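Recording with the hand-held grippers – section 4: pouch to tray
Last updated: August 22, 2019
6 min read

Read section 3 first if you haven't calibrated. Everything below assumes both grippers are on, paired, and showing in the Skurik status window. 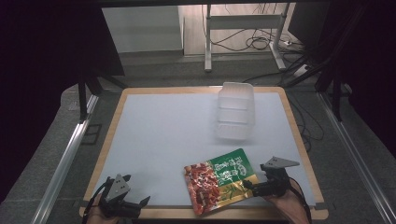
One take = one pouch, start to finish. Don't chain two pickups in a single file, the splitter can't handle it and Lotte ends up cutting them by hand.

Before you start

1. Close both curtains all the way. Daylight on the board shifts the exposure halfway through a take.
2. Tray on the board, anywhere you can reach with both hands. Move it a little between takes. Same with the pouch – turn it, flip it, slide it over.
3. Check the cables. Each one should run away from you with enough slack to reach the far edge of the board. If it pulls at your wrist, stop and re-route.
4. Open a new session in Flomon. Pick task "pouch_tray", type your initials. Do not reuse yesterdays session.

Recording

5. Hold both grippers low at the near side of the board, jaws open. Wait for the beep.
6. Count to two. Then move. The first frames are used to line up the left and right tracks and they need to be still.
7. Go in with whichever hand is closer. Jaws on the edge of the pouch, not the middle. Close slowly until it holds.
8. Steady the tray with the other gripper if it slides. OK to leave it alone if it doesn't.
9. Lift, carry, lower, open. No throwing.
10. Both grippers back to the near side. Hold still again, count to two, press the pedal.

Note: keep the plates on top of the grippers in view of the head camera as much as you can. A short loss is fine. If the tracking bar goes red for more than 19 frames the take is thrown out automaticaly.

Note: fumbles are good data. If you drop the pouch and pick it up again, keep going and tag the take "recovery". If you drop it on the floor, discard.

CAUTION: don't squeeze hard. A burst pouch means grease on the finger pads and the pads have to be changed, both sides, then calibrated again.

CAUTION: never unplug a gripper while the session is open. Close session first. We lost 67 takes in July this way.

After the session

11. Target is 200 good takes per person per shift. Breaks don't count against you – take them, tired hands make jerky paths.
12. Play back the first and last take. Look for lag between the video and the jaw width curve.
13. Hit Upload. Leave the PC on until it says Verified. Current set is at 1376 verified takes, all pouch types together.
14. Grippers back on their chargers, pedal off.

Problems

No beep: pedal loose, push the plug in again.
Jaw width stuck at zero: restart Skurik, not the PC.
Left and right swapped in playback: you paired them in the wrong order, see 3.2. Takes can be saved, tell Yiğit before uploading.
Anything else, Nathalie Baert or leave a note in the session comments.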